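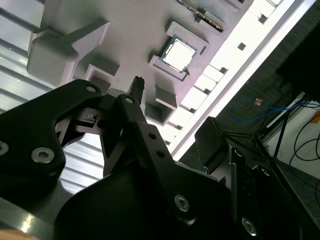
By Florian Perrin, Drendent press office | Last updated: July

Drendent has approved the equipment budget for robotic handling of processors and memory modules at its Fillholm repair site. The plan covers 6 cells, to be bought in two stages, with Pliscombe as integrator and Pichler supplying the part trays.

The first stage pays for two cells and the software to run them. The other four will be ordered after an 18-week acceptance period, if the first pair meets the terms set out in the purchase contract. Drendent will lease the arms and buy the grippers, trays and spare fingers outright.

Each cell handles components on a light gray tray with a shaped place for each part. A processor sits in a square holder with raised walls, its metal heat spreader facing up, and a memory module lies in a slot of its own. The arm carries a black gripper with linkage-driven fingers and a small camera at the wrist.

Trays are the largest recurring item in the plan. Drendent has budgeted for 634 of them over the life of the project, including replacements. Pichler will hold the tooling, and design changes will be priced per revision. A tray that fails dimensional inspection on arrival will be returned at the supplier's cost.

"We priced the arm first and the fixtures last, and had to redo the sheet," said Florian Perrin. "Trays, finger pads and cable sets now have separate lines, with their own reorder points."

The acceptance terms call for a run of 3661 consecutive transfers per cell, with processors and memory modules mixed. Bent contacts, dropped parts and manual restarts are logged separately. A dropped part restarts the count - a manual restart does not, provided the cause is recorded before the next shift.

Floor space, power and network drops are charged to the Fillholm site budget. Operator training is included in Pliscombe's fee for the first stage and will be quoted again for the second. Service visits outside the agreed hours are billed by the half day.

Suppliers of static-safe packaging and finger pads may request the technical schedule from Drendent purchasing. Quotes should list unit price, minimum order and lead time on separate lines.

This site uses cookies to remember your settings. Accept | Manage

Recent releases
Drendent extends parts storage at Fillholm
Pliscombe updates service rates for leased arms
Pichler opens second tooling line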